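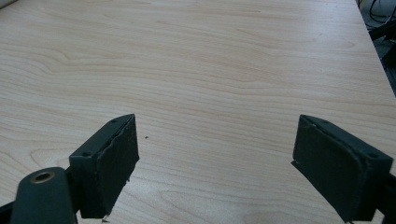
Wanted: people to pick things up with us (and tell us when the grip pads let go)

Hi! I run the handheld gripper bench at Lukby, on the second floor of the old Stultham building, and I'm looking for participants for a paid study starting in April 2019. You don't need to know anything about robots. You need one working hand, a bit of patience, and a willingness to say "hey, this feels wrong" out loud.

Let me tell you what went wrong first, so you know what you're signing up for. We ran a round of sessions back in December with our Gruto handheld grippers. People used them to move small household things from one spot on a table to another, and the recordings went into training a robot arm. Partway through, the arm started dropping stuff. Spoons, mostly, and then a glass jar, which went off the side of the table and broke next to my colleague's foot. She was fine, but we stopped everything that same afternoon.

I spent a miserable couple of weeks blaming the software. It was the pads! The foam on the fingers had started to fray and lift along the edges, and our people had quietly learned to squeeze harder to make up for it. The arm learned the motion and didn't learn the squeeze. We threw out 27 sessions, and I still get a little grumpy when I think about it.

So this study is about wear. I want to know how a pad goes bad, how soon a regular person feels it, and what they do with their hand when it happens.

What you'd do: come in for 3 sessions of 80 minutes each, with a break in the middle of each one. You'll sit at a table and use the gripper to pick up, carry and put down whatever I hand you. Some pads will be new, some will be pretty chewed up, and I won't tell you which. Every so often I'll stop you and ask how the grip feels. Nothing breakable this time, I promise, and you'll get safety glasses anyway.

What you'd get: $100 for all the sessions together, paid at the last one, plus parking and decent coffee.

Who can join: anyone 18 or older who can hold a light tool comfortably for a while. Left-handed people, please, please write to me, I had hardly any of you last time. If you've had a recent wrist or hand injury, sit this one out. Closed-toe shoes are required (see: jar).

There's a big red stop button on the bench for the arm demo at the end. Anybody can hit it for any reason and you won't get a lecture from me.

The study plan was checked by Urbańczyk, the outside safety firm we brought in after the jar, and I'm happy to send you their notes.

To sign up, stop by the Lukby front desk and ask for the gripper study form. Put down which hand you use and whether mornings or evenings are better, and I'll get back to you with times.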